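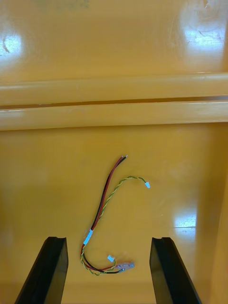
Siham El Khatib asked it before anybody else did: what does the gripper do when the wires are soft and never lie the same way two times? She asked it during the coffee, before the tour had started, and the question stayed with our small group for the whole afternoon at Saxena.

Visit report: the Vitach sorting kit at Saxena
By Girish Kandpal
December

We went to Saxena to look at Vitach, a picking kit which they sell to small electronics repair and recycling shops. My company repairs control boards for heating pumps, and we have the same problem as many others. Used parts come back mixed in one bin, boards together with cables, and a person must stand and sort them for hours. I wanted to see if a kit of this size can take over a part of this work.

The kit is a two-finger gripper with a small camera near it, the mounting for the arm, and the software. The arm is not in the price. Yi-an Kwon led the demonstration and she was very open with us, also about the weak points. The fingers are black, flat and have a small notch at the tip. Ankit Dixit wanted to know if the notch can be ordered in other shapes, and it can, but the delivery time for special fingers is 11 weeks. For us this is long.

The parts for the demonstration were ordinary ones. In a yellow plastic bin there was a small harness, with a red and black pair twisted together and a thinner pair in yellow and green. I liked that they did not choose only easy objects. A harness like this is difficult also for a new employee, as the connectors are small and you should not pull on the thin wires.

There was a metal container too, next to the yellow plastic, with a red board and a black cable in it. Shiny steel is not friendly to cameras, and we discussed this for a long time. Yi-an's advice was to change the lamps first and the software settings only after that. She also recommends matte bins. I noted that the bins on show were glossy ones, so the light was not made easy for the camera.
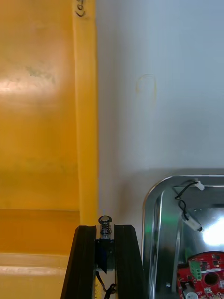

Can one kit work with two different containers in the same shift? It can, if both containers are taught in the software beforehand, and Saxena counts this as one setup with two stations.

Teaching a new container is done with the arm in slow mode. You move to the corners, save them, and then give the depth. Bhupendra Yadav, who came with me from our workshop, read the manual during this part and found it clear - only the chapter about cable parts is too short. It has two pages, and one of them is a table.

For boards the situation is better. A board is stiff and it has an edge you can find. The red one they used has tall capacitors and white connectors near the edges, so there are not many places where fingers can hold it safely. In the software you mark the forbidden zones on a photo of the board, and the gripper then looks for another place. The memory has space for 506 part types. We have fewer than this, but a bigger recycler should ask about it. 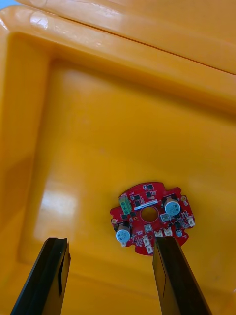 Red board in the yellow bin, with the gripper fingers at the lower side.

About money. The kit costs 2000 dollars without the arm, and the yearly support is 800 dollars more. The first year of support must be taken. I find the kit price fair and the support a little high - for a workshop with one arm it is a big share of the total.

My opinion after the visit: for boards I would try it, for harnesses I would wait. Yi-an offered a trial with our own parts, and we will send her one box of mixed boards and one of cables. Siham got her answer too. The camera looks again before each pick, and if it does not find a good place the part is left for a person. She wrote it down but she wants to see it with her own cables.

Parking at Saxena is behind the building, and the entrance for visitors is on the left side, not where the sign is.

Recent reports
Grereck open day: small conveyors and feeders
Cerkden: two hours in the test room
Which lamp for a shiny bin? Notes from our workshop
Screwdriver stations compared

Contact: Girish Kandpal, visit reports | All rights reserved | Back to top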